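Guest and Host Exchange: Frequently Asked Questions

Allavex is a membership network for travelers who stay in private homes and for members who offer a room, a sofa bed or a spare apartment. The answers on this page apply to all member stays booked on or after the date of the last update.
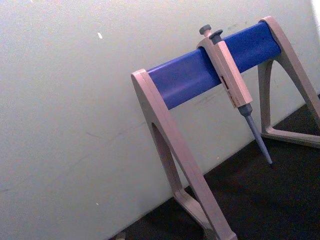 Posted by: Allavex Member Support, Molton office
Last updated: Friday, October 25, 2024

Who can join?

Any adult with a valid government ID. Households may register under one profile, but each adult who plans to travel must be listed on it and verified separately.

Do I have to host in order to stay with others?

No. Members may register as guest only, host only or both. Guest-only members are limited to four stays in a membership year. The limit is removed after your first completed stay as a host.

Is any money paid to the host?

No. Hosts may not charge for lodging, linens or cleaning. Sharing the cost of groceries is allowed if both sides agree in writing through the message system before arrival.

How long can a stay last?

The default maximum is four nights. A host can extend this from the booking screen while the stay is in progress. Extensions agreed by phone or in person are not recorded and are not covered by the damage plan.

What does the damage plan cover?

Accidental damage to the host's furniture, fixtures and appliances, up to $400 per stay. It does not cover cash, jewelry, vehicles or ordinary wear. Claims must be filed within 48 hours of checkout and must include a receipt or a repair estimate.

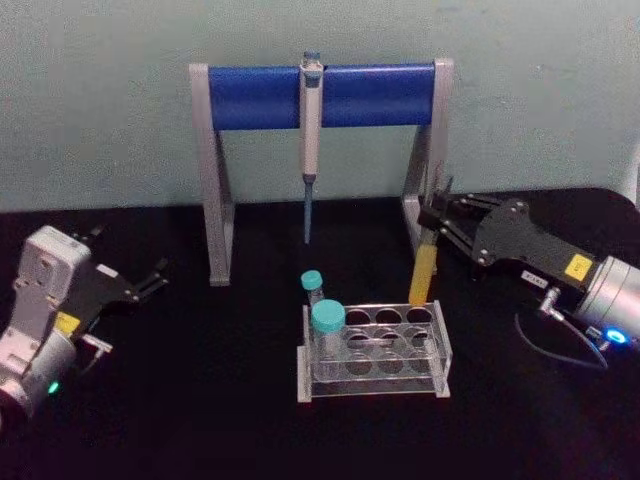

Claims that arrive without either document are held open until one is supplied, but the filing time is taken from the first submission. Payment goes to the card or bank account on the host's profile.

How do I cancel?

Open the booking and select Cancel Stay. Guests who cancel less than 48 hours before arrival receive a late mark. Two late marks in one membership year suspend new requests until the following January.

Can I bring a child or a pet?

Children may travel with a listed adult if the host's profile shows "families accepted." Pets need a separate written yes from the host – a general statement such as "we like dogs" does not count.

Where are hosts located?

The directory currently lists 362 active host households. Profiles with no login for a full year are hidden from search.

What happened to my Kostero account?

Kostero profiles were moved to Allavex with their references and stay history. Messages were not moved. Sign in with your old email address and choose Reset Password.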